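Why are we still letting ministers mark their own homework?

I've been reading about the Guvitz business over breakfast for what feels like half my life now, and I'm cross about it, so you're getting a column.

If you've missed it, lucky you. The president of Guvitz was meant to go after two terms. He signed up to that, he gave a rather lovely speech about it, and then one Tuesday his parliament voted to scrap the limit altogether. The debate lasted 11 minutes. I've spent longer choosing a sandwich! The vote went through with 108 in favour and 14 against, and by teatime our own foreign minister had put out a statement saying we were "following developments closely". 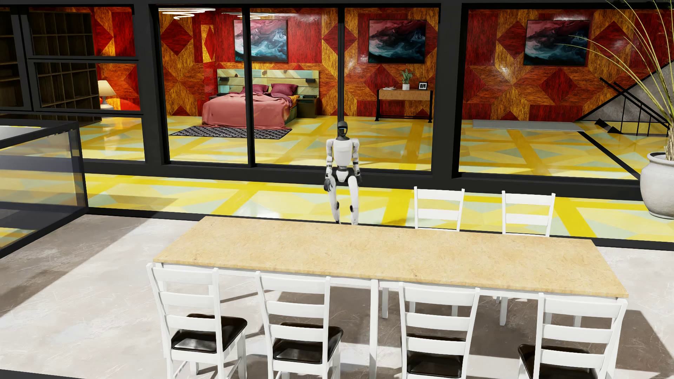
Opinion
By Karabo Jacobs
Comment desk

Following developments closely. I do love that phrase. It's what I say to my sister when she asks if I've started on the spare room.

I know the case for keeping quiet. We buy a lot of gas from Guvitz, the pipeline through Bulell has another winter in it at best, and if we shout too loudly the price goes up and everybody's mum is sitting in her coat by January. I'm not daft, and I pay a heating bill too. But we've been told the same story about the same man for years — he's difficult, he's useful, wait for the next election — and now there may not be a next election worth the name.

Hilde Van Dijk, who used to be our ambassador there, wrote a good piece on this last month (do look it up, it's short). Her point was that the president watches what we do with money and ignores everything else. He didn't blink when we complained about the newspaper closures. He did blink, very fast, when the Willems bank froze his brother-in-law's accounts, and two editors were out of prison within the week.

So freeze some more accounts! There are more than 100 names on the list that campaigners handed to the ministry, and as far as I can tell it's been sitting in a drawer ever since. Some of those people own flats ten minutes from my bus stop. They send their children to our schools and shout at our waiters.

Will it bring him down? Probably not, and I'd be suspicious of anybody who promised it would. The opposition in Guvitz is tired and it argues with itself, and I'm not convinced its leader would be much fun in the job either. Still, they've asked us for this one thing, over and over, and it would cost us very little to say yes. The minister is back in front of parliament next Tuesday and I'd like somebody to ask him where the list is.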